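Budgeting for a first tabletop arm: what goes in besides the arm?
Posted in Equipment and Purchasing

We are a small teaching kitchen and food science room attached to a community college. I have been asked to put together a budget for one robot arm that will do simple pick and place on a table: fruit, vegetables, bowls, plates, the odd soft item. I have a quote from Picard for the arm with a two-finger gripper, and a second quote from Werura that is lower but lists the gripper separately. Neither quote says anything about a table, a camera, spare fingers or training.

My request has to be in by August and I only get one chance at it this year. What do people forget? And does it matter which gripper I pick if everything we handle is a different shape?
Innes Yule

Get the Werura. We have had one for 6 months and it's fine. Gripper was extra but not by much.
ustitz_fan

I have done this twice, once badly. The first time we budgeted for the arm and the controller and nothing else, and it sat in its crate until the next year's money came through. What I would put in the request:

Gripper, with the opening width written down. Measure the widest thing you want to pick up across its narrowest side, then ask the seller for the full opening in millimeters. An apple is the one that catches people. Cucumbers, bananas and peppers are narrow and most parallel grippers will close on them. A plate lying flat is a different problem, and you may need to grab it by the rim or leave it in place and put things on it.

Spare fingers or finger pads. They wear and they get bent when someone drives them into the table. I ask for 7 sets because that is what we went through in our first year with students. You may be more careful than we were.

Camera and mount. If the camera goes on the wrist, make sure the quote includes the bracket and the cable, and that the cable is long enough to leave some slack when the arm turns over. Ours came short and we lost two weeks.

Table. It has to be stiff. We tried to save money with a steel bench somebody had stamped 1967 and it was the best thing in the room, so an old table is fine if it doesn't rock. A plain, pale, matte top makes life easier for the camera. Shiny tops gave us reflections all afternoon. Leave room on it, too. You want objects spread out with space for the fingers to come down between them, and our first table was too small for that.

Things to pick up. I put 400 dollars a year on its own line for this and purchasing never argued. It covers fresh produce, bowls, plates and a few plush toys. The soft toys are worth having because they squash and tell you if your grip force is set too high. Real fruit bruises, so decide early if you are going to use real or plastic for the daily work. We use both.

Training. Ask for one day on site, in writing. Kokano does this for other makers' arms if yours won't.

On the low quote: ask Werura for a single price with the gripper, cabling and mounting plate included, then compare. When I did that the gap with Picard was a lot smaller. Also ask both for the lead time, because a cheap arm that arrives after the term starts is no use to you.

As for shapes, a two-finger parallel gripper is where I would start for a mixed lot like yours. Suction is good on boxes and poor on anything bumpy. Buy the plain one, run it for a term, and ask for something else next year if you have a list of what it dropped.

Before you sign, ask for a demo with your own objects. Both sellers will do it if you push. I took a bag of groceries to ours on a Wednesday and it settled most of my questions before lunch.
Đức Võ 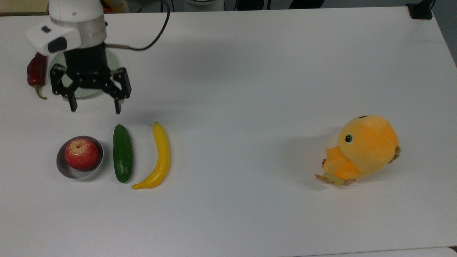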